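Search this repo... Go

Home Datasets Docs Issues Wiki

# grellum-recipes

Cleaned up recipe text from the Grellum community cookbooks. 2,339 recipes, one per line, JSON. English only for now.

Was sitting on an old drive as scanned text, full of junk. Most of the junk is gone. Not all of it.

## What's in here

- recipes.jsonl - the main file
- units.csv - unit words and what they got mapped to
- dropped.txt - ids of stuff I threw out, with a short reason
- clean.py - the script. Ugly. Works on Python 3.9 and up

Each recipe has: id, title, book, servings, ingredients (list), steps (list), notes. Servings is blank a lot, old cookbooks just didn't say. Don't treat blank as 1.

## Where it came from

Three books. Grellum itself is the big one, nearly 2,000 recipes before cleaning. Then Prollovano, mostly soups, beans and baked pasta. Then Carine, short, desserts and preserves.

Book field is lowercase, always one of grellum / prollovano / carine. If you see "carin" somewhere you have the March version, pull again.

## Cleaning

Dupes: matched on title plus first four ingredients, after lowercasing. Near dupes kept on purpose. There are 51 versions of cornbread and they really are different (buttermilk, no sugar, bacon fat, canned corn, etc).

Fractions: all turned into decimals. 1/3 is 0.33, so doubling or tripling gets you silly numbers. Round it yourself.

Units: "tsp", "teasp", "t." all go to teaspoon. Capital T goes to tablespoon. The scans mixed these up sometimes, so if a cake wants 3 tablespoons of salt, it dosen't.

Vessels: new in this version. Words like bowl, basin, crock, pail are tagged in the steps as vessel. Pail shows up way more than expected, mostly in the pickle recipes and the Carine jams. Basin and bowl are kept apart, the Prollovano book uses basin for steamed puddings only.
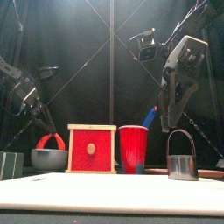
*Bowl and pail, two of the vessel tags.*

Oven temps: left as written. "Slow oven", "quick oven", "hot" are all in there as plain text. There's a lookup in the Palaniappan converter if you want degrees, set it to Fahrenheit first or you get Celsius with no warning.

## Known problems

- Some steps are merged into one long step. Period got eaten by the scan.
- Notes field has a few page headers stuck in it
- "Oleo" not mapped to margarine. Meant to, ran out of time
- Can sizes (No. 2, No. 303) are plain text, not converted
- Titles with "Aunt" or "Mother's" kept as is, so sorting by title is kind of useless

## Splits

First 1,000 ids are the set I checked by hand. Use those for testing. The rest only went thru the script. No train split file, make your own.

## Quick start

 python clean.py --in raw/ --out recipes.jsonl

Takes a couple minutes. Needs the raw folder, ask for it in Issues, too big to host.

## Using it

Fine for search, tagging, class projects, meal planner stuff. Do not use canning times from this for real canning. They're old and some are flat out unsafe. Look up a current guide.

## TODO

- oleo
- split the merged steps
- ingredient names, singular vs plural (egg / eggs are two things right now)
- maybe a second pass on the Prollovano soups, yields look off

Fixes welcome. One recipe per pull request please, I check these on Tuesday nights and big ones just sit.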